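Subject: Re: [finish-list] Dark stain on oak tops, grain telegraphing through

> We are seeing uneven absorption on the last batch for Flendomberg.
> Same Vasteck stain, same dilution, two coats, but the grain reads
> lighter in streaks once the topcoat goes on. Sanded to 400 before
> staining. Is this the wood or the schedule?

Most likely the schedule. 400 is too fine before a pigmented stain. The surface closes up and the pigment has little to hold on to, so dense grain stays light. Stop at a coarser grit, vacuum, then stain. Keep the 400 for the scuff between topcoats.

Before you strip anything, separate color from sheen. A matte topcoat over near-black stain throws a pale band wherever light hits it at a low angle, and people report that as missed stain. Move the lamp. If the band moves with it, the color is fine. If it stays, you have an absorption problem.

Dark tabletops, faint grain, lighter area on the left in both:

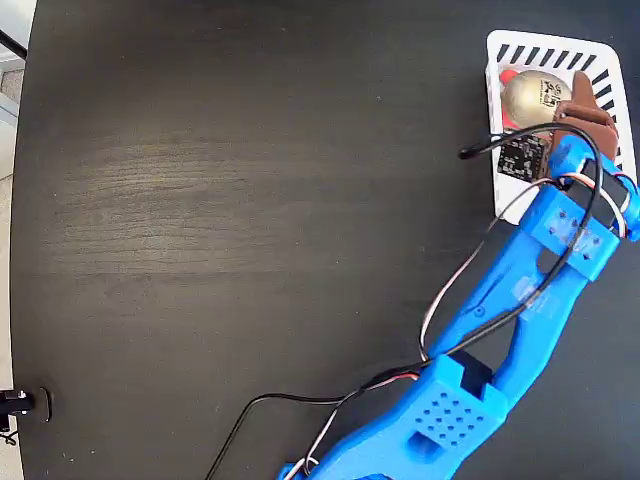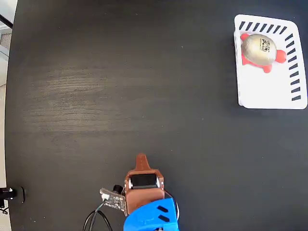

On dilution: Rolport thinner flashes off faster than the Ackermann one in our shop, and in dry air that alone gave us lap marks on anything wider than a shelf. We changed to the slower thinner in January and wipe at 10 minutes, with the grain, full length, no stopping in the middle. The second coat goes on the next morning.

> Would a dye under the stain help?

Yes, if the customer wants the top close to black. Dye first, let it dry, then one coat of pigment stain in place of your two. Test it on offcuts from the same boards. Offcuts from another batch will tell you very little about this one.

For checking the result I use a single lamp set at 30 degrees to the surface and look from both ends of the board. Overhead shop lights hide most of this. Mark any spot that stays light from both ends with tape and touch up before the first topcoat, never after.

Can you post the grit sequence below 400, and say whether the boards were wiped with water between grits? That changes the answer on the dye.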